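Last updated: September

Call for participants: does a tidy shelf stay tidy?

Wevine is looking for households and individuals to take part in a small study of everyday storage. We want people who don't believe in storage. That's only half a joke, so please read to the end before you write to us.

Most of what is published about tidying is written by people who sell baskets. The claims are familiar. Give every object a home and it will go back there. Put things where you use them and the mess looks after itself. Buy the narrow rack, the tiered rack, the rack that goes over the other rack. We have read a fair amount of this material over the past year and found very little in it that anyone had bothered to check. Some of it may well be true. We'd like to see.

The study is run by Viktória Gulyás, who has spent a good part of her working life in hardware and homewares and left it doubting most of the advice she used to hand out over the counter. She isn't trying to prove that shelving is useless. She has shelves. Her question is narrower: when a piece of furniture built for one job is given another, such as a shoe rack that ends up holding toilet paper, do people keep using it that way, or does everything drift back to the floor and the top of the washing machine?

What you'd be doing

There are 2 parts, and you need to be willing to do both.

The first is a visit to our room at the Kovács building. You'll be given ordinary household goods and a place to put them, and asked to set things out the way you would at home. Then you'll be asked to do it again under a rule we give you, for instance that heavy things go low or that whatever gets used most goes nearest the front. There is no right answer and we won't be marking anyone. If you think a rule is silly, say so while you're doing it, out loud, because we write those remarks down and they've been more useful than the questionnaire.

The second part happens at your place. You choose one shelf, rack or cupboard that already annoys you, rearrange it however you like, and keep a short diary of what ends up on it. The diary takes a few minutes a day for 15 days. Please don't tidy up before you write your entry. We can usually tell, and a diary in which nothing ever goes wrong is no good to us.

Who we're after

We need people of any age over 18 who do at least some of the putting-away where they live. Renters are very welcome, as are share houses, where the question of who moved the toilet paper can become quite heated. You don't need to own a shoe rack. You don't need to be neat, and you don't need to be messy either. The last round drew too many people at both ends and hardly anyone from the middle, where we suspect most of us live.

We can't take professional organisers, people who work for a furniture or storage retailer, or anyone who took part in the earlier Irkier trial. That trial used a similar diary and people who have done one tend to write the second on autopilot.
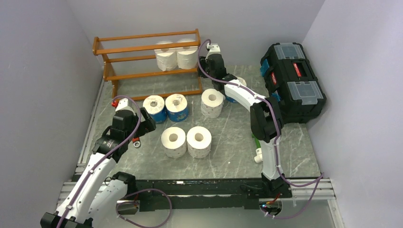 Toilet paper on the upper shelf of a wooden shoe rack.

What you'd get

Payment is $300, made once both parts are finished and the diary is in. If you do the visit and then decide the diary isn't for you, we'll cover your fare and that's all, so think about it first. You won't get a free rack. Hotisex offered to supply one to each participant and we said no — a study of whether people keep using a thing shouldn't begin with a present of the thing.

We also won't promise that your home will be calmer, that you'll feel lighter, or that you will save time. If a flyer for this study has told you any of that, it wasn't ours.

Places and timing

We have room for up to 11 participants. That is a small number and we know what can and can't be concluded from it. The results will be written up as a description of what people did, with the dull parts left in, and every participant will be sent a copy before it goes anywhere else. You can object to how your own diary has been quoted and we'll change it or take it out.

Visits are held on Tuesday afternoons. The building has a lift and the room is on the same level as the toilets. Tell us beforehand if you'd prefer to work sitting down or if lifting is a problem, and we'll set things out to suit.

How to apply

Write to Viktória Gulyás, care of Wevine, at the Kovács building, or leave a note at the front desk. Half a page is plenty. Tell us what sort of place you live in, how many people share it, and which shelf or cupboard you have in mind. Include one piece of tidying advice you've been given and never believed. We read that bit first.

Please don't send photos of your home at this stage, and please don't apologise for the state of it. Everyone does and it takes up the half page.

We'll reply to all applicants, including those we can't place.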